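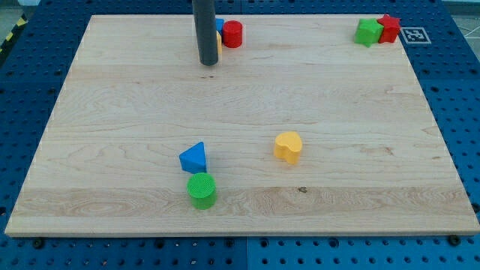

The shared workshop on the Gruneck canal opens its doors to the public one Saturday every December, and I had promised myself for three years that I would go. This time I went, mostly because the train was running and the rain had let up.

You get in through the loading door at the back. The front door has a handsome brass handle and a sign that says to use the loading door at the back. Inside, someone takes your coat, someone else gives you a paper badge, and a third person asks whether you are there for the robots or the bread. The bread is baked by the pottery people in the big kiln room, or near it, I never got that straight. I said robots. I was told the bread would be gone by the time I came back, and this was correct.

The building used to belong to Bomska, a maker of conveyor parts, and a lot of Bomska is still there. There are Bomska stickers on the fuse boxes and a Bomska calendar in the bathroom, open to a month with a picture of a roller. The members pay 50 a month for a key, a shelf and the right to complain about the dust extraction. There are 78 keys out at present and, judging by the shelves, a good many unfinished guitars.

The robot corner is up a half flight of stairs, past the laser cutter. The group that runs it calls its project Groketti, after a children's game one of them grew up with, in which you push things around a table with a spoon and shout. The robot does the first half. It is an arm with a rod where you would expect the hand to be, and its whole job in life is to push toy blocks over a wooden board until they stand where somebody asked for them.

I should admit that I had pictured more. I have seen the same videos as everyone else, the ones with backflips. What I got was a dark gray rod with a round tip and eight blocks in four shapes: stars, hearts, cylinders and triangles, or whatever was out on the board when I got there. I could see a green star snuggled up to a red one in the far corner, a yellow heart well out on its own, and a blue triangle keeping company with a green cylinder near the front. A few more were bunched up behind the rod. It looked like the last hour of a party.

Then I watched for forty minutes, and missed the laser cutter demonstration completely.

Pushing is harder than grabbing, the builder at the controls told me. When you grab a thing you have it. When you push a thing you have made a suggestion. A cylinder takes the suggestion and wanders off to one side. A star catches on its neighbor and takes the neighbor along. The heart, I was told, is the worst of the lot, with its notch and its lobes, and there has been talk of retiring it. The builder said this quietly, as if it might hear.

The request during my visit came from a girl in rain boots, who wanted the red star next to the heart. The arm thought it over, lowered itself, and gave the red star a nudge. The green star came too. The arm went around to the other side and nudged again. More green star. After several rounds of this the red star was in the middle of the board, the green star was still attached to it like a little brother, and the girl had gone to look at the guitars. It got there in the end, and those of us who had stayed clapped, which felt silly and which I would do again.

The software is the group's pride and the part I followed least. A camera looks at the board, a program decides where the rod goes next, and the program got that way by studying people who did the pushing themselves with a joystick. The members took turns at this through the fall, 166 evenings' worth of turns if you add up everyone's log, and you can apparently tell whose habits it picked up. One member always went the long way around a cylinder. So does the arm.

The bench I liked at once. It is a blue surface drilled all over with small holes in neat rows, so anything can be fixed down anywhere, and the board simply lies flat on it. The square black-and-white marker on the blue, just past the red star, is there so the camera can work out where it is. I asked about the board, expecting some special material. It is wood. It has a knot in it. They had tried a shiny white one first, and the lights bounced off it so badly that the program saw blocks that weren't there and went after them with real determination.

Money came up, as it does. The arm was bought secondhand from a packaging firm called Akande that was changing over its line, and it arrived on a pallet with no manual and a half roll of tape still stuck to it. The blocks cost less than lunch. The control box was built on the premises and then built again after the first one got warm. There is black and yellow striping on the floor, and visitors stay on the far side of it, including the ones who say they know what they are doing. I was asked to step back twice.

If you go, wear shoes you don't mind ruining, since the half flight of stairs is also where people sand things. Come before noon if you want bread. The robot corner takes requests until 4, and they prefer ones with two blocks in them. A man ahead of me asked for all eight in a circle and was given a leaflet.

I bought a raffle ticket on the way out, number 50, for a birdhouse made of leftover walnut. The drawing is on Monday. The coat I got back was mine, though it took two tries.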